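Finn Görtz
@finngoertz

1/16 Nach der Umstellung unseres Ersatzteillagers kam mehrfach die Frage, wie wir die Meldebestände neu gerechnet haben. Deshalb ein Thread über Kleinteile, Wiederbeschaffungszeiten und Sicherheitsbestand. Wer nur Fertigware disponiert, kann weiterscrollen.

2/16 Ausgangslage: 1.208 Artikelnummern, überwiegend C-Teile. Schrauben, Dichtringe, Sicherungen, Steckverbinder. Geführt in Pekport, Bestellvorschlag einmal täglich nachts. Meldebestände zum großen Teil von Hand gepflegt, viele davon seit der Ersteinführung unverändert.

3/16 Die alte Regel lautete: Meldebestand = Verbrauch eines Monats. Das ignoriert die Wiederbeschaffungszeit komplett. Ein Dichtring mit drei Tagen Lieferzeit wurde genauso behandelt wie ein Steckverbinder mit elf Wochen.

4/16 Neue Regel: Meldebestand = mittlerer Tagesverbrauch × Wiederbeschaffungszeit in Tagen + Sicherheitsbestand. Steht in jedem Lehrbuch. Der Aufwand steckt in den Eingangsdaten.

5/16 Wiederbeschaffungszeit heißt bei uns: Bestellung ausgelöst bis Ware eingelagert und buchbar. Im Stammsatz stand nur die Lieferzeit laut Auftragsbestätigung. Wareneingang und Prüfung fehlten, bei prüfpflichtigen Teilen sind das noch einmal vier Arbeitstage.

6/16 Sicherheitsbestand: z × Wurzel aus (L × σ_d² + d² × σ_L²). L = mittlere Wiederbeschaffungszeit, d = mittlerer Tagesbedarf, σ jeweils die Standardabweichung. Viele Tabellenvorlagen lassen den zweiten Term weg. Bei Phan als Lieferant ist er der größere von beiden.

7/16 Servicegrad: 96 Prozent für alle Teile, die eine Anlage stilllegen können, sonst 91. Gemeint ist die Wahrscheinlichkeit, einen Bestellzyklus ohne Fehlmenge zu überstehen (Alpha-Servicegrad). Der Anteil sofort bedienter Menge ist eine andere Kennzahl. Beides wird gern verwechselt, auch in Angeboten von Softwarehäusern.

8/16 Sporadischer Bedarf: Die Formel setzt annähernd normalverteilten Bedarf voraus. Bei Teilen mit zwei Entnahmen im Jahr ist das Unsinn. Diese Nummern haben wir herausgezogen und mit Festbestand eins oder zwei belegt, abhängig von Preis und Ausfallfolge.
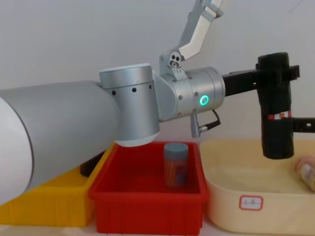
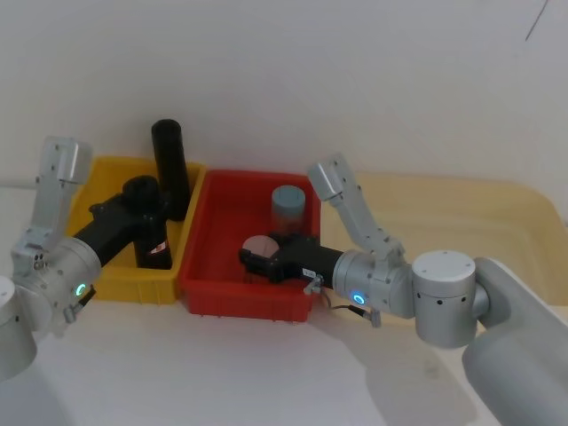 9/16 Zweibehälterprinzip: Für echte C-Teile führen wir gar keinen Buchbestand mehr auf Fachebene. Zwei Behälter je Artikel. Ist der erste leer, wird sein Etikett gescannt und die Nachfüllung ausgelöst, entnommen wird aus dem zweiten.

10/16 Die Behältermenge folgt derselben Rechnung. Der zweite Behälter muss den Bedarf während der Wiederbeschaffungszeit plus Sicherheitsbestand abdecken. Inhalt also mindestens gleich Meldebestand, danach auf Verpackungseinheit aufrunden.

11/16 Beispiel Sicherungsscheibe: Tagesbedarf 18, Wiederbeschaffungszeit 15 Tage, Sicherheitsbestand 74. Ergibt 344. Verpackungseinheit 100, also 400 je Behälter. Kapitalbindung vernachlässigbar, Platzbedarf nicht immer.

12/16 Grenze des Verfahrens: Es funktioniert nur, wenn der leere Behälter auch gescannt wird. In Tinthorpe stand ein leerer Behälter neun Tage im Fach, der zweite lief währenddessen leer. Dagegen hilft keine Formel. Leere Behälter gehen dort jetzt auf einen eigenen Rückgabeplatz am Gangende, der zum Schichtwechsel gescannt wird.

13/16 Stammdatenpflege: Die Wiederbeschaffungszeit wird quartalsweise aus den Buchungen neu berechnet, Median der letzten zwölf Zugänge. Kein Mittelwert, ein einziger verlorener Transport verzieht ihn über Monate. Für σ_L schließen wir nur Fälle mit dokumentierter Ursache aus.

14/16 Zur Software: Stiva rechnet den kombinierten Term von Haus aus, Pekport in unserer Version nicht. Wir exportieren deshalb, rechnen extern und spielen die Meldebestände per CSV zurück. Dezimaltrennzeichen prüfen. Im Februar wurden aus 12,5 Stück einmal 125.

15/16 Ergebnis bisher: weniger Fehlmengen bei langen Lieferzeiten, mehr Bestand bei den Steckverbindern, deutlich weniger bei Normteilen. Der Lagerwert insgesamt ist fast gleich geblieben. Wer sich von so einer Umstellung vor allem freies Kapital verspricht, sollte vorher die Verteilung der Lieferzeiten ansehen.

16/16 Offen ist die Behandlung gemeinsamer Bestellungen beim selben Lieferanten. Mindestbestellwerte verschieben den Auslösezeitpunkt, das bildet die Einzelartikelrechnung nicht ab. Literaturhinweise zu (s, c, S)-Politiken mit praktikablem Rechenaufwand nehme ich gern.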